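Workshop tips: when the gripper drops boards

Our arm at Grirnden let go of 19 boards in July, all on the same job. Sorin Barbu traced it to worn fingertips and a low air line. Check both before you blame the program. 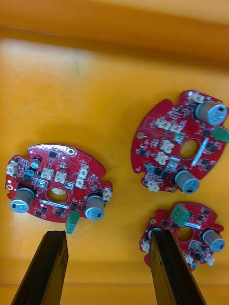
Boards with tall parts need a slower approach. The round red ones have big capacitors standing up and a green terminal block at the rim, so a finger that comes in low can catch either one. Raise the approach height by 2 mm and run one board by itself.

Harnesses fail differently. Close on the taped part — never on a single wire.
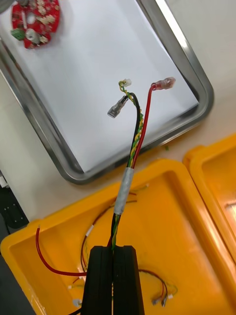

If one slips, hit the stop and lock out the air before you reach in. Kenza Abou Zeid got a pinched thumb by skipping that.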